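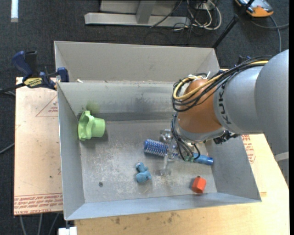 금속 통 바닥의 잡화. 가운데 파란 것이 헤어브러시다.

검색어를 입력하세요 검색

주인 없는 잡동사니는 정말 다시 쓰이는가
수부라(Suvura) 분류 담당자 인터뷰
2022-09-23

이사하고 남은 잔짐을 맡아 분류하고, 쓸 만한 것은 되판다. 수부라의 안내문에는 그렇게 적혀 있다. 버리기에는 찜찜하고 갖고 있자니 귀찮은 물건을 대신 치워 준다니 솔깃하기는 하다. 나는 이런 약속을 들으면 쓰레기봉투가 한 번 더 자리를 옮기는 장면부터 떠올리는 편이다. 프로트몽(Protmont) 건물 1층에서 만난 분류 담당자에게도 그 말부터 했다.

"그런 얘기 많이 듣습니다. 저도 처음 들어왔을 때 같은 걸 물어봤고요."

무슨 답을 들었느냐고 하자 그는 "일단 한 달 해 보라더군요"라고 했다. 답이 되었느냐고 다시 물었다. "반쯤은요."

이야기는 통 바닥에 놓인 물건에서 시작했다. 솔이 촘촘한 파란 헤어브러시, 울퉁불퉁하게 둥근 팔다리가 달린 작은 파란 장난감, 모서리가 둥그스름한 주황빛 도는 빨간 블록. 왼쪽 벽 가까이에는 컵인지 실패인지 모를 연두색 플라스틱이 옆으로 누워 있다. 솔직히 말해 나라면 그냥 버렸을 물건이 대부분이다. 그에게 연두색 물건의 정체를 물었다.

"모르는 건 모르는 채로 둡니다. 컵이라고 써 붙였다가 컵이 아니면 사 간 사람이 화를 내요. 그래서 '플라스틱 소품'이라고만 적습니다."

용도를 모르는 물건을 누가 사느냐는 질문에는 한참 뜸을 들였다. "사는 분이 있긴 합니다. 많지는 않아요. 아이들 놀잇감으로 쓴다는 분도 있었고, 색깔만 보고 고르는 분도 있었습니다."

수부라가 지난 한 해 받은 물건은 1,425점이다. 그중 새 주인을 찾은 것이 418점이라고 한다. 홍보물에는 앞의 숫자만 크게 실려 있고 뒤의 숫자는 없다. 왜 빼놓았는지 물었다.

"제가 만드는 홍보물이 아니라서요. 저한테 물어보면 둘 다 말씀드립니다."

나머지는 어디로 갔을까. 일부는 재질별로 나누어 내보내고, 일부는 보관 중이고, 일부는 폐기했다고 했다. 각각 몇 점인지는 따로 집계하지 않는단다. 나는 이 대목이 제일 걸린다. 되팔린 물건은 한 점까지 세면서 버린 물건은 세지 않는 장부라면, 보고 싶은 쪽만 보는 장부다. 그에게도 그렇게 말했더니 부인하지 않았다. "11월부터는 폐기도 적기로 했습니다. 적게 되면 보여 드릴게요." 약속은 적어 두었다. 믿는 것은 그때 가서 할 일이다.

분류 순서는 의외로 단순하다. 물건을 큰 통에 풀어 놓고 서로 겹치지 않게 흩어 놓은 다음 하나씩 꺼낸다. 수부라는 이 방식을 '바르뷔(Barbu)'라고 부른다. 굳이 이름까지 붙일 일인가 싶어서 물었다.

"이름이 있으면 가르치기가 편합니다. 내용은 별것 없어요. 쌓아 두면 밑에 있는 걸 안 보게 되니까 펼쳐 놓자는 거죠. 집에서 서랍 정리할 때도 다 쏟아 놓고 하잖아요."

서랍을 쏟아 본 사람은 안다. 쏟는 데까지는 누구나 잘한다. 그다음에 밥때가 되고, 물건은 도로 서랍으로 들어간다. 이 말에는 그도 웃었다. "그래서 저희는 한 번에 많이 안 풉니다. 여러 개가 눈에 들어오면 손이 느려져요."

통은 벽이 비스듬히 벌어진 회색 금속제다. 안쪽에 칸막이가 있어 뒤로 좁은 칸이 하나 더 생긴다. 바닥에는 먼지와 긁힌 자국이 있고 뒤쪽 벽에는 거무스름한 얼룩이 번져 있다. 남의 머리에 닿는 브러시를 이런 데 놓아도 되느냐고 따졌다.

"통이 깨끗하지 않다는 건 인정합니다. 다만 세척은 꺼낸 다음 단계예요. 통에서는 뭐가 뭔지만 가립니다. 브러시는 솔 사이를 빗어 내고 씻고 말려야 하는데, 손이 많이 가서 저희도 좋아하는 품목은 아닙니다."

그러면 씻은 브러시는 얼마나 팔리는가. "잘 안 팔립니다. 남이 쓰던 빗을 사는 분은 드물어요." 팔리지 않을 물건을 물까지 써 가며 씻는 셈인데, 이것을 재사용이라 불러도 되는지 모르겠다. 그는 반려동물용으로 찾는 사람이 가끔 있다고 덧붙였다. 가끔이 얼마나 가끔인지는 듣지 못했다.

장난감은 사정이 낫다고 한다. 작은 동물처럼 생긴 것은 제마르(Gemard) 장터에 내놓으면 먼저 나가는 축에 든다. 블록은 까다롭다. 한 개만 남은 블록은 아무도 찾지 않아서, 비슷한 것이 모일 때까지 봉지에 담아 둔다.

"그 봉지가 문제입니다. 언젠가 짝이 맞을 것 같아서 못 버려요. 맡기신 분들이 집에서 하던 고민을 저희가 그대로 하고 있는 거죠."

이날 들은 말 가운데 가장 믿음이 가는 말이었다. 보관 기한은 있느냐고 물었다. 원칙은 7일이라고 했다. 그 안에 행선지가 정해지지 않으면 내보내야 한다. 짝을 기다리는 블록 봉지는 그 원칙에서 빠져 있었다. 예외가 또 있느냐고 묻자 열쇠고리, 단추, 뚜껑을 댔다. 예외의 목록이 원칙보다 길어 보인다고 했더니 "뚜껑은 정말 줄여야 합니다"라는 답이 돌아왔다.

맡기는 쪽의 태도도 궁금했다. 대신 치워 주는 곳이 생기면 사람들은 물건을 덜 사게 될까, 더 사게 될까. 나는 뒤쪽에 걸겠다. 그는 판단할 근거가 없다고 했다.

"다시 오시는 분이 있는 건 맞습니다. 한 번에 최대 178점까지 가져오신 분도 있었고요. 얼마 뒤에 또 오셨어요. 그걸 좋게 봐야 할지는 저도 잘 모르겠습니다."

받지 않겠다고 한 적은 없느냐는 물음에는, 음식물이 묻은 것과 깨진 유리는 거절한다고 했다. 양이 많다고 돌려보낸 적은 없다. 받는 물건이 늘어야 앞의 큰 숫자도 늘어날 테니 그럴 만하다.

집에서 따라 할 만한 것이 있는지도 물었다. 그는 정리함부터 사지 말라고 했다. 바닥이 평평하고 턱이 있는 통이나 쟁반이면 되고, 서랍 한 칸 분량만 쏟으라는 것이다. 이름을 댈 수 없는 물건은 한쪽에 모아 두고 식구들에게 한 번씩 물어본다. 아무도 모르면 내보낸다.

"그런데 다들 내보내질 못해요. 모르는 물건일수록 중요한 부품 같거든요."

우리 집에도 그런 플라스틱 조각이 하나 있다. 어디서 떨어져 나왔는지 몇 해째 모르고, 냉장고 위에 놓여 있다. 맡길 생각이 있느냐고 그가 물었다. 11월에 폐기 장부를 보고 나서 정하겠다고 대답했다.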